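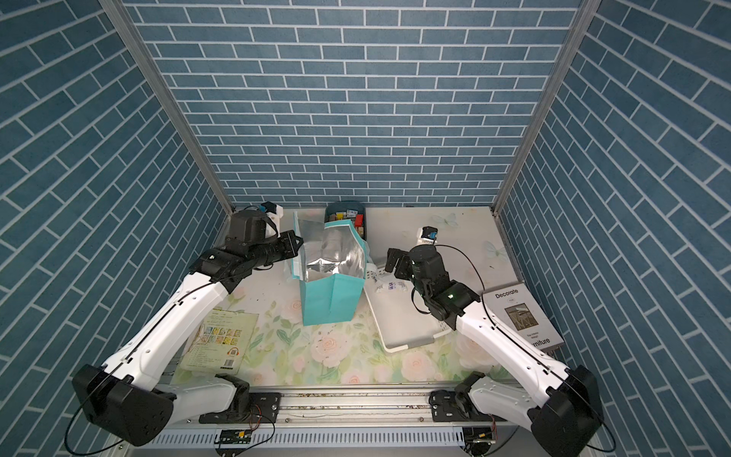 Most of this month has gone on the planner's collision model for the two-arm cell, so I'm going to write down where it has got to. The old version treated each arm as a chain of capsules and stopped at the wrist. That leaves out the small white camera unit mounted above each gripper, and the cable looped along the link. With the left gripper up by the rim of the gift bag and the right one over the tray, those are the parts most likely to catch on something, and the planner didn't know they existed.

So the first change was dull. I added a box for each camera and a fatter capsule where the cable runs. The cable capsule is a guess at how far it bows out when the wrist turns. I made it generous and lost a bit of reach near the shoulders.

Second change: the arms now plan together. Before, the left arm planned first and the right arm planned around it, which meant the right arm did all the waiting. Joint planning is slower per query, but the total time for a bag task came down anyway.

The planner is called Jesedo. It started as a weekend script and still has some of the weekend script's variable names in it. The perception side is Loltidell, which is older and better behaved. They talk over one message type and I would like to keep it that way.

Foil is the awkward bit on the perception side. The crinkled silver lining sticks up past the rim of the bag, and depth readings on it are all over the place. Loltidell used to take the highest stable point as the top of the bag. It now looks for the rim from the teal paper and treats everything above it as soft: the gripper may touch it, the wrist may not.

The patterned floor gave us trouble too. We segment the table surface first and whatever is left over counts as an object. Printed roses were being passed on as very flat objects. A height threshold of 3 mm got rid of them. A thin pouch lying on its own might suffer for that, so I check anything with printed text on it separately.

Books are their own problem. They're flat, they're wide, and an arm crossing over one splits it in two as far as the segmenter is concerned. I now mask both arms out using the joint angles before segmentation, then merge any pieces that share a plane and an edge direction. Works on hardcovers. Softer covers that curl up at a corner still come out as two.

Numbers from the last batch, for anyone who likes them. 79 runs of the bag task, 11 of them stopped by the planner before contact. Of those 11, three were real near misses between the wrists. The others were the cable capsule being too cautious, so that's next on the list to trim.

Someone asked why we don't just replan continuously. We do at Adebisi, on the single-arm setup, and it's fine there. With two arms the replans kept flipping which arm went first and they would dither. I've put in a small cost for changing your mind and it helps – still not good enough to turn on by default.

Tooling note. The replay viewer now draws the collision shapes over the recorded camera view, so you can scrub to the moment a plan was rejected and see which pair of shapes complained. I should have built this in June. It has saved more time than either planner change.

Next up is getting the same config running on the cell at Wetmont, where the shoulders are mounted closer together. I expect the reach I gave away on the cable to hurt more there. Will post the diff once it's merged.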